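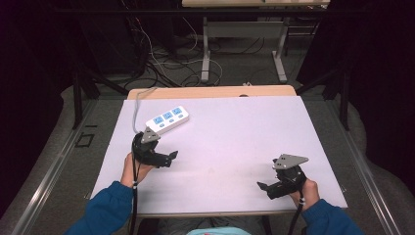

Power strip on the white board, angled diagonally.

Call for participants: table tasks with household electrical items, August session

Skevdale is looking for people who like doing small, fiddly things with their hands. We are putting together a new round of table tasks built on the stuff that piles up behind every desk and TV: power strips, cords, plugs, switches. If you're the one in your family who gets asked to sort out the mess under the desk (and secretly enjoys it!), we would love to have you.

What you'll be doing

You sit at a table with a white board laid flat on the wood. One item at a time goes on the board and you work with it using a pair of hand-held grippers, one in each hand. You might slide a power strip from one side to the other, turn it to a new angle, press a switch, or lay a cord in a curve and then straighten it again. Each task is short and the instructions fit on one card. You do it, put things back, and do it again.
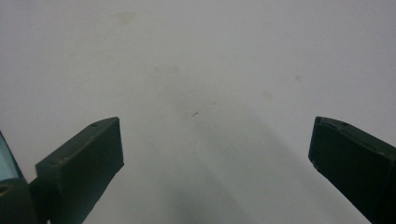
The pace is yours. Some people like to get a rhythm going and others stop to think before every move, and we are happy with both. Last round we collected 1,485 finished tasks from 80 people, and the slow ones were every bit as useful to us as the quick ones. This time the card set is bigger -- 216 cards -- but you will only see a small part of it.

Who can take part

Anyone 18 or older who can sit comfortably at a table and use both hands. No experience with electrical work is needed, and nothing on the board is plugged in during a task. Left-handed people, please do sign up! We had very few last time. Glasses are fine. Please leave rings and bracelets at home.

We'll lend you a blue jacket to wear over your own clothes. It has long sleeves and can get warm, so a T-shirt underneath is a good idea.

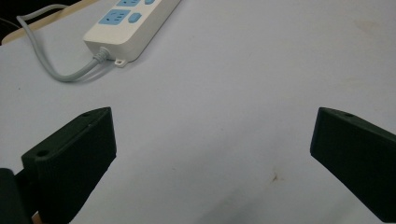
Sessions run for two hours with a break in the middle, and you can book one or several. Most people get the feel of the grippers within the first 10 minutes. Until then everybody drops things, so don't let that worry you. Water and snacks are in the hallway, and the Paredes building has free parking behind it.

Pay is by the session, sent to your account after your visit. If you need to stop early, you are paid for the full session anyway.
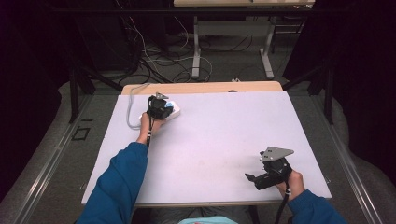 We are also looking for two table assistants for the same weeks. You'd greet people, go over the card with them, set the next item in place and wipe the board between sitters. The board has to lie flat with its near edge straight in front of the person, and there should be plenty of clear white space to work in, even when the item is a small one like the rounded white piece with the light-blue patch. It also picks up faint smudges, so you will get to know the cloth pretty well. Assistants should be patient, friendly and on time -- the rest we can show you.

How to sign up

Fill in the form on the Udia page and choose "Skevdale table tasks." Tell us which hand you write with and whether mornings or afternoons suit you better. For the assistant spots, add a few lines about yourself. Forms are due by 30/04/2023 and we answer everyone.

If you took part in the Flelus sorting sessions you are welcome to apply again.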